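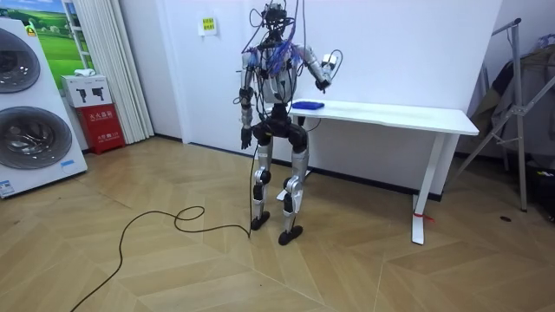
Figure 16.1 White rectangular table on a light wooden floor.

Chapter 16
Care of Work Surfaces

Most of the cleaning done in a building is done at hand height. Desks, tables and counters are touched all day, and they collect skin oil, dust and food. This chapter covers the routine care of hard, smooth tops. Stone and unsealed wood are covered in Chapter 26.

Three things decide how a top should be cleaned: what it is made of, what is on it, and how soon it will be used again. Dust is removed first. Wiping over grit drags it across the finish, and the fine scratches it leaves will hold dirt later.
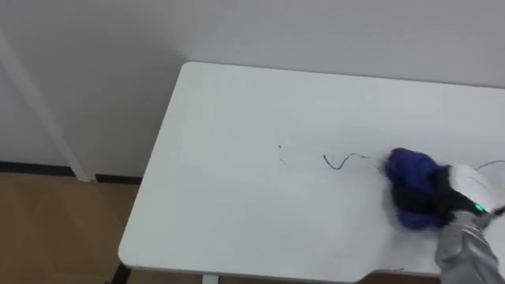
Mogens Riis takes a different view in the Florkness housekeeping manual: on a top that is wiped every day, a separate dusting step wastes time, and one pass with a damp cloth picks up everything. Both methods are in use. Students should learn the two-step method first.

A cloth folded in half and in half again gives several clean faces. Turn to a new face when the one in use looks gray.

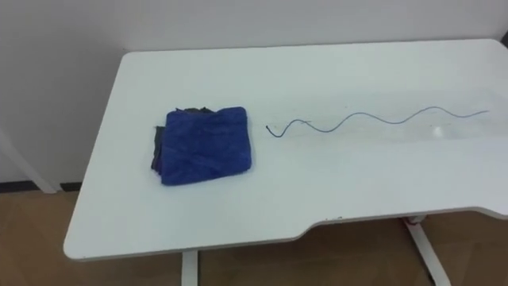 Figure 16.2 Folded blue cloth on a white desktop.

Work from the far edge toward yourself in overlapping strokes. Wipe the rim last, including any cutouts.
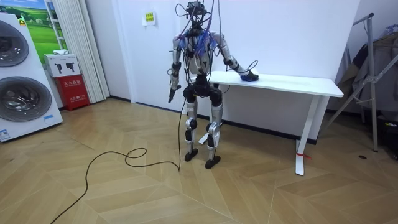
16.1 Choosing a Cloth

Cloths are sold by size, weave and weight.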